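Why is some glass brown?

Have you ever wondered why some bottles are clear as water and others are as brown as a cup of tea? It's a lovely question, and the answer has a lot to do with sunshine.
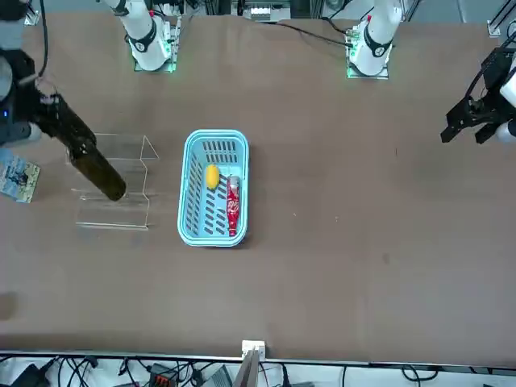
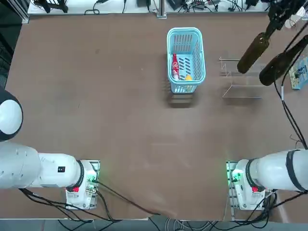
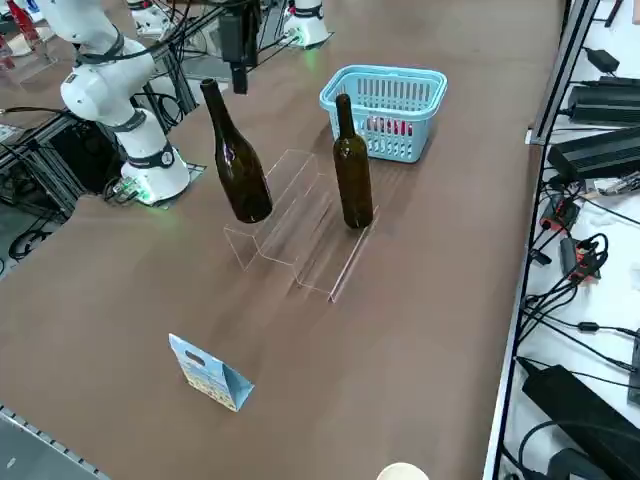

Brown things on a brown table, and plenty of them to look at!

Reading time: 2 minutes

Glass starts out as sand, melted in a furnace far hotter than any oven at home (well over 1,000 degrees!). To turn it brown, glassmakers stir in tiny amounts of other things, such as iron, sulphur and carbon.

Brown glass, which grown-ups often call amber, soaks up a good deal of the light that can spoil what's inside. Clear plastic, like the see-through stand with the steps, lets nearly all of it straight through, so you can spot the table behind it.

Try holding a brown bottle up to a window (with a grown-up, please) and see what colour the sky turns.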